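3.2 Returning Performers and Viewer Recognition in Anthology Horror

The second question addressed in this study concerns the reuse of performers across the seasons of an anthology series. When an actor returns in a new part, the viewer brings a memory of the earlier part to the new story. Sampaio and Quách have called this carried-over memory "cast residue," and the term is kept in the present paper. Residue may help a new season by giving the audience a quick sense of trust or dread toward a character. It may also harm the season if the earlier role is so strong that the new one is not accepted on its own terms.

Most earlier work on the subject has treated the matter through close reading of single episodes. Such readings are of value, but they do not show whether ordinary viewers notice returning performers at all, or how long the effect lasts once a season is under way. The present section reports on viewer comments collected for Lostevance, a ghost story told in 2 seasons with separate plots, settings and period dress, and with a largely shared cast. The first season takes place in a lakeside boarding house. The second moves to Nondport, a fishing town in which the dead are said to come back with the February tides.

Comments were drawn from the public discussion boards of Birkine, the streaming service on which the series was released. After the removal of duplicate posts and posts made by staff accounts, 2,265 comments remained. Each was read by two coders, Nhi Thái and Định Sầm, who worked apart from one another and marked whether the comment mentioned a performer's earlier role, and if so whether the mention was favorable, unfavorable or neutral. Where the coders disagreed, a third reader, Yến Dương, made the final decision. A comment that named an actor without reference to any part was not counted as a mention. The coders worked from text only, and user names were hidden from them throughout.

A short group session was held in addition to the board study. In it, 30 viewers who had completed the first season watched the opening 10 minutes of the second and then wrote freely about what they expected from each character. They were not told that the study dealt with casting. The session was held in the evening, at the hour when most of those taking part said they would normally watch a program of this kind.
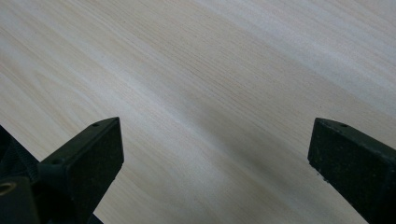 Figure 4. Light wood-grain surface.

3.2.1 Results of the Board Study

Mentions of earlier roles were most common in comments on the first episode and grew less frequent as the season went on. The decline was not even. A second rise appears at the sixth episode, in which the actor who had played the kindly doctor of the boarding house is shown to be the cause of the drownings. Many viewers wrote that they had refused to suspect him, and several stated plainly that their affection for the doctor was the reason. The writers of the series appear to have counted on this response, although no direct statement from them could be found.

Unfavorable mentions were fewer than expected and clustered around a single performer, whose first-season part was that of a child's ghost with almost no lines. Viewers found it hard to accept her as a talkative innkeeper. A smaller group of comments praised the same casting for its boldness - a reminder that the same residue can be read in opposite ways by people watching the same scene.

3.2.2 Results of the Group Session

The written answers from the group session agree with the board study in the main. Viewers tended to expect kindness from performers who had played kind characters, even when the opening scenes gave clear signs to the contrary. One viewer wrote that the harbor master "would come around in the end," and gave no evidence for this other than his conduct in the boarding house. Characters played by newcomers to the series were described in more guarded terms, and were more often named as likely victims.

Two limits should be noted. The session dealt only with viewers who had finished the first season, so it offers no measure of how the opening plays to a person who comes to it fresh. In addition, discussion boards attract viewers with strong opinions, and the share of comments that mention casting may be higher there than among the audience as a whole. Section 3.3 takes up the related matter of repeated music, with special attention to the lullaby heard in both seasons and to the earlier study of it by Đồng.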